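Handout 12: Comparing Grippers on Computer Teardown

Today we finally get to put hardware side by side! You'll run the same job, moving a hard drive in its carrier, with two grippers: the Wallinico linkage gripper and the Bemico parallel jaw. Both mount on the same arm, so what you learn is about the fingers and the wrist camera view.

Before you start
Load the Lornano controller profile that matches your gripper. Log in at the bench with code 3445 and set closing speed to 51 percent. Please leave it there for both grippers or the numbers won't compare.

What to watch
Linkage fingers swing in an arc as they close, so the tip height changes with the opening. It's a lovely bit of geometry and it will catch you out the first time. Parallel jaws keep their height but need more room on each side.

Look at the wrist camera too. How much of the view do the fingers take up? Can you still see the connector end of the drive?
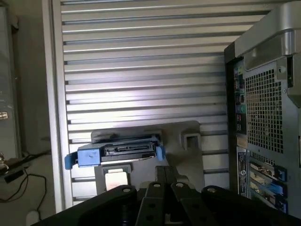
Shiny backgrounds are worth a trial of their own. Glare can fool the edge finder, so try one exposure setting lower and note the change (I love this part, small tweaks can matter a lot).

Write-up
One page per pair, with your log file attached. Name it Pritchard-1226 plus your bench letter. Reading for next time: the chapter on grip force.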